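How a Hospital Plans to Buy a Robot
Explainers for ages 9 to 12
Published by the Ardale Learning Service, Mar 27, 2025

A surgical robot does not work alone. A surgeon moves the controls, and the robot's arms copy those movements with small metal tools. Such a machine costs a great deal of money, and a hospital must plan carefully before it buys one.

What is a budget?

A budget is a plan for money. It shows how much there is to spend and what it will be spent on. Your family may have a budget for food or holidays. A hospital has one for beds, medicines, wages and machines.

Who decides?

At Ardale, the planning was led by Lakshmi Reddy, the head of equipment. Her team began by asking the staff what they needed. They received 89 replies. From these they wrote a list of 14 questions to put to every company that wished to sell a robot. Some of the questions were:

How long will the machine last?
Who will mend it if it breaks?
Will it fit through the doors?
How many times may each tool be used?

Two companies, Stekora and Varma, sent full answers.

What else must be paid for?

The price of the robot is only the first cost. Many of its tools may be used a set number of times and must then be replaced. The machine must be checked every year. The room may need stronger floors or more electric sockets.

Training must be paid for as well. Surgeons practise for many hours before they treat a patient. One of the skills they learn is stitching, which is also called suturing. They may practise on a pad made to be like soft human tissue, and pads, needles and thread all have a line of their own in the budget. 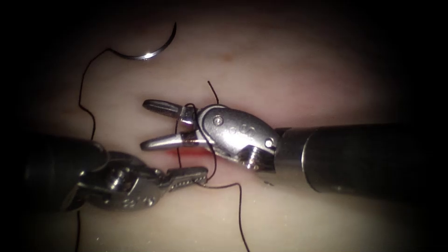
Metal instruments at work, seen at close range. 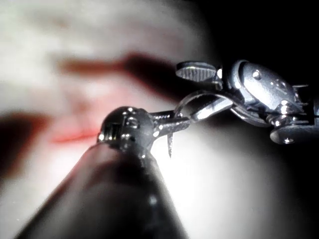 Karthikeyan Thevar, who plans the training at Ardale, worked out that each new surgeon would need around 51 hours of practice. He then added up the cost of the materials and of the teachers' time. The total was larger than the team had expected, so the training was spread over 3 years.

What happens next?

The team will send its plan to the hospital board in April. The board may agree to it, refuse it or ask for changes. If the plan is agreed, an order will be placed and a date set for delivery.

Words to know

Budget: a plan for spending money.
Suture: a stitch used to close a wound.
Supplier: a company that sells goods to others.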